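Counting the Guns at Grekel

The ceasefire annex signed in February runs to 16 pages, and 14 of them deal with storage. Heavy weapons on both banks of the river are to be registered, moved to named depots and locked under two keys, one held by the owner and one by the monitors. The political text, which drew most of the attention, fits on the remaining two.

Reece Penrose, who helped draft the storage rules, says the ratio was deliberate. Earlier truces in the valley set a line and a date and left the hardware where it stood. "You had a calm week, then a mortar, then an argument over whose mortar it was," he said.

The depot at Grekel opened first. Its register listed 1377 items at the last inspection.

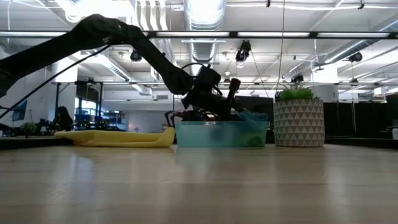
Registration is slow under the annex. Each item must be matched to a serial number, a unit and a storage bay before it counts toward the quota, and small parts such as firing pins and sights are logged separately from the weapon. The annex says only that they go in "closed containers." The northern side read this as steel boxes with seals, while the southern side argued that a translucent plastic bin, like the teal one under the arm, would meet the wording if it had a lid. Four meetings were held on the point. The final reading allows plastic for parts under a set weight – steel for everything else.

The harder dispute concerns the 462 items declared by the south but not yet delivered. Yvonne Greenwood, a legal adviser to the monitors, treats them as late. The northern delegation treats them as withheld, and under Article 9 that word permits it to pause its own deliveries. It has not done so.
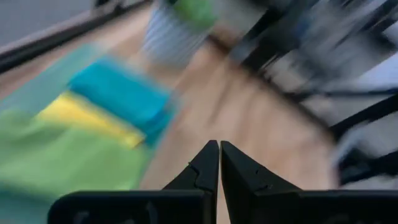

Photo: Clenport

Ovidiu Olteanu, who sat in on the talks for the guarantor states, expects the matter to go to arbitration. The panel has three seats, one of them vacant. Both sides rejected the first two candidates, and a third withdrew.

Road access is a separate problem. The bridge at Başaran carries light vehicles only, so towed guns from the eastern district must take the long route through two checkpoints run by different commands. Each asks for its own permit. A joint form was agreed in principle and is being translated.

The monitors' mandate comes up for renewal on October 12, 2026. A draft extension keeps the two-key rule and adds night inspections, which the south opposes.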